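Notell Newsletter » Working Practice » Rules for tasks with plugs, chargers and power strips

9 Aug 2019

From the beginning of November we will have one common set of rules for all robot tasks which use electrical household items. Until now each group had its own habits, and when Fatemeh Kordestani compared the task sheets of the groups she found 5 different answers to the simple question of who may switch on a power strip. Ferdinand Pichler and Firouzeh Abbasi have now written the common version. It is four pages long, and I give here the parts that concern daily work.

The first rule is about power. A strip that serves as a work object must not be connected to the mains during a run, unless the task sheet says in writing that a live strip is needed. The person who signs the sheet checks the far end of the cord with their own eyes. An indicator light or the position of a switch is not accepted as proof, because a light can be broken and a switch can be mounted the other way round.

The second rule is about grip. Chargers are to be held by the body and never by the metal prongs. For every type of charger the group writes down the closing force one time, and after 200 grips the housing is examined for cracks. Scuffs are allowed. A charger with a crack goes to the red box and does not come back to the table.
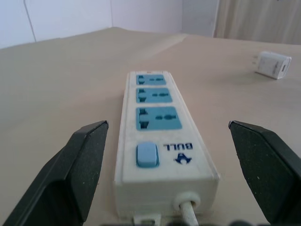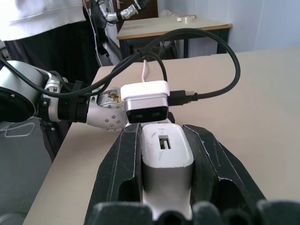
Work with chargers: a power strip between the gripper fingers (first picture) and a charger held in the jaws (second picture).

The third rule is about cables, and it caused the longest discussion. Antigoni Dimitriou wanted all cables fixed to the table with clips. Shahab Shojaei answered that a fixed cable teaches us very little, as cables in a real home are never fixed. The agreed text says that a cable belonging to the task may lie free, but a cable belonging to the robot must be led along the arm and must have enough length for the full turn of the wrist. Before the first run of the day the operator moves each joint slowly by 90 degrees, where the joint permits it, and watches that no cable becomes tight.

When two arms work with chargers close together, only one of them moves at a time during set-up. One person gives the commands and says them aloud. Other persons may stay in the room, but they keep behind the floor marking until the arms have stopped.

Some points are still open. We did not agree if worn finger surfaces should be changed after a fixed number of hours or after inspection, and the colleagues at Atport have asked for a separate sheet for adapters of foreign standards. Firouzeh collects comments on both points. Please send them in writing and with the number of the paragraph, so that she can put them in the right place.

The full text hangs beside the tool cabinet and is also in the shared folder under "Practice". Old task sheets remain valid until the end of October.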